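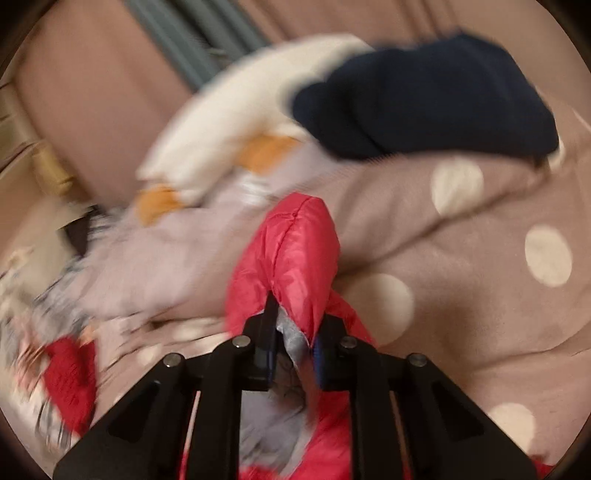
Ningsih Chin reckons you should never fold anything puffy, you roll it from the hem up and let the air out the neck, and folding is how you get those flat cold bits across the back. Fair enough. Have been folding mine for years. Will try the roll.

Winter things, the big sort
Ferkden, March

Quick page, no time to do it properly. Warm stuff all out of the cupboards so we can see what there is before it gets cold. Jackets, blankets, odd cloths, the lot. Notes go with it, add your own at the bottom if you've got any.

The red one
Quilted, shiny nylon, grey lining. Still plenty of puff in it. Stays, no argument. Check the seams before it goes on a hook, run a thumb along the stitching, a little bit of fluff poking out means a hole somewhere. Nylon tape on the inside if there is one. Don't iron anything near it!!

Spotty blanket
Taupe with the big off-white dots. Rizal calls it mushroom, I'd say more of a pinky brown. Living on the couch from now til spring so it doesn't need a shelf. Cold wash, line, bring it in before the dew.

White and orange
Goes in the bright pile, washed on its own first. Orange is orange, I don't trust it with white things untill I've seen the water.

Lavender cloth
Pale enough to go with the whites I think. Ryszard says no. Going with the whites.

Piles
Keep, mend, pass on. Tried a fourth pile called maybe and it ate everything, so it's gone. If you're standing there holding something and can't decide, put it on. Sleeves too short, pass on. Zip sticks, mend.

Zips
Pencil lead first. Then a bit of candle. Horácio uses soap and his work fine, mine went gummy. If the slider's loose a gentle squeeze with pliers, one side then the other, and stop the second it grabs. Have broken two by not stopping.

Washing the padded stuff
Front loader if you can get to one. The laundromat on Trenadero has the big drums, bring coins, the card thing is out again. Zip up, pockets empty, inside out. Half the liquid you'd normally use, no softener. Extra rinse. It'll come out looking like a dead thing with all the filling in lumps and you will think you've wrecked it. You haven't. Low dryer with clean tennis balls, stop it and pull the lumps apart by hand, back in. Takes ages, bring a book.

Then hang it somewhere airy overnight even if it feels dry. I put one away damp last year and the smell, well.

Bags
Got the Ostix ones, the zip kind with the handles. Good for blankets. Wouldn't squash a jacket flat in one for months, Ningsih and I do agree on that. Loose in the bag, on top, nothing heavy over it. Write on masking tape what's inside, both ends, so it doesn't matter which way round it gets shoved in.

Moths
Had them in the wool, not in the nylon. Vacuum the cupboard right into the corners, wipe the shelves, leave the doors open for the afternoon. Cedar blocks want a rub with sandpaper now and then or they're just blocks. Anything wool that looked suspicious has gone in the freezer in a plastic bag, behind the peas. Zulkifli if you're reading this please do not take it out, it's your jumper.

Patches
For a small nick in nylon, cut the patch round. Corners lift. Clean the spot with a bit of metho on a rag, let it dry, press the patch on hard and leave it a day. Bigger tears want sewing, and a bigger needle just leaves bigger holes, so go fine. I can do a straight line and that's my limit. Zulkifli does collars.

Pass on pile
Going to the Baldursdóttir shop, they take coats and bedding in the mornings. Clean, dry, buttons on. They don't want pillows, have asked. Check pockets!! Found a bus ticket, a peg, two hankies and a key that fits nothing we own.

Some 200 pieces came through the shop last autumn they said, and it was the kids sizes that went first. So kids sizes on top of the bag please.

Still to do
Gloves. Scarves, which are all in one knot. The high shelf in the hall, need the ladder back off Horácio for that. Hats can wait.

Will put more up when the second load's dry. If you want the spare hangers say so soon, they're by the back door and in the way.

Recent galleries
Linen cupboard, before the shelves went in
Ryszard's tomatoes, late crop
The hall floor, sanding and first coat
Camping gear airing out, Ferkden
4000 buttons: Ningsih sorts the tin
Beanies and odd mittens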